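### Oil finish on a butcher-block top going patchy near one end. Strip it or add another coat?

**kollar_bench**

I put a hardwax oil (Plidon, satin) on a laminated beech top, 26 inches deep and 84 long. Two coats, thin, wiped back after 15 minutes. Most of it cured even. Toward one end the surface feels dry and looks flat, and water soaks in there within a minute instead of beading. I sanded to 180 across the whole top.
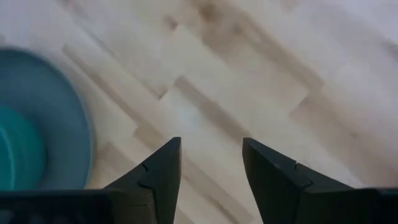
Humidity in the shop was 60% on the day of the second coat. The can was opened in January and kept closed since. I would like to avoid sanding the whole thing again if a local repair will hold.

**Toshio Hosoda**

Water soaking in means the film is thin at that spot. Beech takes up oil unevenly from strip to strip, and any strip with grain running out to the face will drink more than its neighbors.

Repair procedure:

1. Let the top dry overnight after the water test.
2. Scuff the dull area with a gray pad, following the grain and going 6 inches past it on all sides.
3. Vacuum, then wipe with a cloth barely damp with mineral spirits. Wait an hour.
4. Stir the can from the bottom. The matting agent settles, and an unstirred can gives you gloss first and mud later.
5. Apply one thin coat and wipe back at 10 minutes.

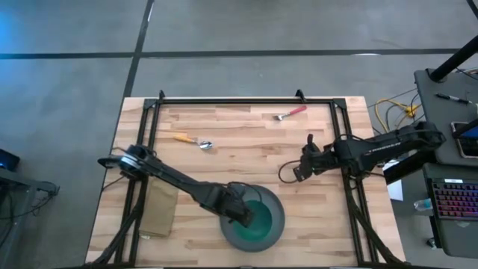 Repeat the water test after 4 days. If it still soaks in, do one more coat over the same area. Full sanding is only needed if the sheen difference shows in low side light. Oil rags go flat outdoors or in a lidded can of water.

**trunix84**

Had the same on a Treltine top. Did a third coat on everything and it was fine. Didn't bother scuffing. Check your underside is sealed too or it will cup.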